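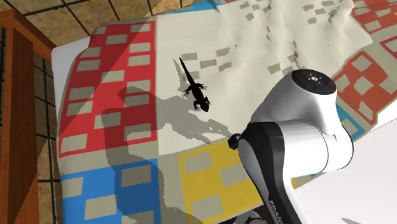

Gopinath Thampi

I finally got the Caron controller running in the simulator, and I love it! My old one (the Pandey, which I've used since January) gets the Franka arm over the bed just fine, but it slows to a crawl near anything thin. A gecko lying on a wrinkled quilt is a mean little target, all legs and tail, and solid black besides, so there's no surface detail to go by.

I did 215 reaches with each controller, same quilt, same start pose. Caron's approach is so much smoother, and I only had to retune 3 gains. The shadows still bother me, with that big gray one running over the red squares. Next I want to move the camera lower and try again.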